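Buscar en el sitio Buscar Temas Perfiles

Hilo: mantenimiento del bimanual en la celda de archivo
Melur Osman, 3 de mayo de 2026

1/ Apunto la rutina de la celda de Irndale tal como quedó tras la última revisión. Dos brazos, manos con dedos articulados, carpetas azules rígidas, armario bajo de madera.
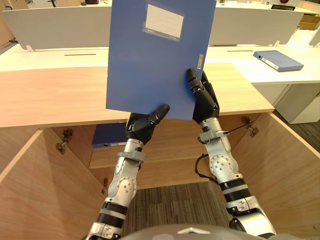

2/ El agarre se ajusta siempre con carpeta, nunca en vacío. Una mano sostiene por el borde inferior y la otra sujeta de lado. Si se calibran por separado, la carpeta gira en cuanto el brazo sube.

3/ Consigna de fuerza lateral: 30 % del máximo. Con más, la tapa cede y el dedo largo pierde la referencia del canto. Con menos, resbala al acelerar.

4/ Cable de la muñeca derecha: dejar bucle. Fitriani lo embridó corto en la revisión anterior y a los 88 ciclos empezaron los cortes de comunicación con la mano. El conector estaba bien, era tracción pura.

5/ Tornillos de las tapas de articulación: repaso en cruz, con la llave dinamométrica y el brazo apoyado. Marca de pintura en cada cabeza. Si la marca se ha movido, se anota antes de apretar.

6/ Puertas del armario abiertas del todo antes de arrancar. El planificador las trata como obstáculos fijos y no corrige si quedan a medias. Perdimos una mañana con un paro por colisión que era una puerta entornada.

7/ El contador de Rakex marca 1.575 ciclos desde el cambio de yemas. Desgaste en el pulgar izquierdo, poco en los demás. Pedido un juego a Bakker, llega en unos 4 días.

8/ Cillian pregunta por la holgura del codo derecho: medida en frío y en caliente, dentro de tolerancia las dos veces. Se vuelve a medir en julio.

9/ Pendiente: rehacer el cero de la cámara de cabeza. Con la etiqueta en blanco falla la detección de la cara frontal y hay que tirar del contorno.

Este sitio utiliza cookies propias y de terceros. Aceptar Configurar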